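The Tea Box Gets Its Own Shelf

My mother kept tea the way other people keep batteries: in a drawer, mixed in with the rubber bands, with no promise that any of it still worked. I was a grown woman with a mortgage before I owned a proper tea box. I bought it at a little housewares shop called Telov on a rainy Saturday in June when I had gone in for a dish rack (I forgot the dish rack), and I've been a bore on the subject ever since. So when the magazine asked who wanted to write up tea storage, my hand was in the air before anyone finished the sentence.

Let me start with the lid, which is where I changed my mind the most. I used to think a window in a tea box was pure showing off. Then I lived with a solid one for a winter and opened it 40 times a day just to find out whether I had any mint left. A window lets you look without lifting, and that's a real kindness to the hinges and to the tea!
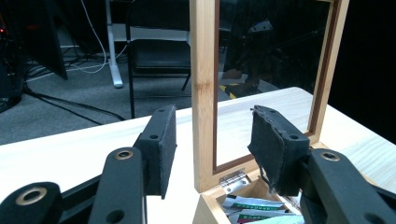

Light wood, clear glass and a thin reddish-brown trim around the inside of the lid.

The trade-off is light. Tea doesn't love it, and a box with a window shouldn't live on a sunny sill, no matter how pretty it looks there at breakfast. Mine sits on a low shelf next to the mugs, well away from the stove (steam is the other enemy, and I learned that one with a very sad batch of chamomile). If all your tea comes sealed in its own wrappers you can relax a little. Paper envelopes are fussier. Naked tea bags, the kind that come stacked in a carton with nothing around them, go in a tin at my house and stay there.

Now, dividers. I have strong feelings about dividers. Wivis, the brand I bought first, makes a handsome box with lift-out walls, and I spent one whole evening arranging and rearranging them like a kid with blocks -- black tea here, herbal there, a corner for the fancy stuff my sister sends. The walls slid around every time I carried the box to the table. My current one is a Spanos, with walls that stay put, and I've stopped fiddling. Fixed walls make you decide. You get the spaces you get, and the lemon ginger has to share with somebody.

My other discovery was standing the packets on edge, like records in a crate. You can flip through them with one finger, you can read the tops, and you can fit a lot more in. They do slump when a section gets half empty, and that's fine. I take a slump as a note to buy more.

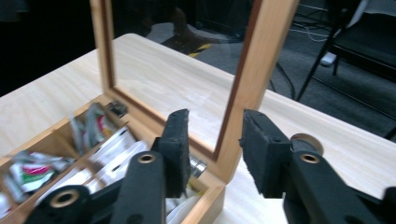
Chrysoula Lazaridis wrote in after our last kitchen issue to say I had this all wrong, and that guests should never be made to flip through anything. Lay them flat, she said, put one of each kind on top, and keep the refills in the cupboard. "A tea box is for offering," she wrote. "It's no place for your whole supply."

I thought about that for a week, and I have to admit she has a point. When Kartini Rahman came over for cake I tried it her way, with a pared-down box and everything else hidden, and Kartini picked her tea in two seconds flat. Usually she takes forever and then asks for coffee. I still went back to my record crate the next morning, mind you. On an ordinary Tuesday there's no company, just me in my robe, and I want all of it in there.

A few words on upkeep. Every three months or so I tip everything out, wipe the inside with a barely damp cloth, and leave the lid up until the wood feels dry. Check the screws in the hinges while you're at it. A Clumach box I had for years went crooked from one loose screw, and after that the lid never closed right. I felt terrible, and a tiny screwdriver would have saved it.

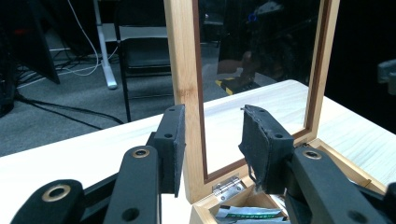 Can you keep mint in the same box as everything else?
Only if it's individually sealed in foil or something just as tight. Mint in plain paper will perfume the whole box, and your Earl Grey will taste like toothpaste by the weekend.

I did finally go back for the dish rack, by the way. They were out of dish racks. I came home with a honey spoon and a box of rooibos, and the rooibos went in with the lemon ginger.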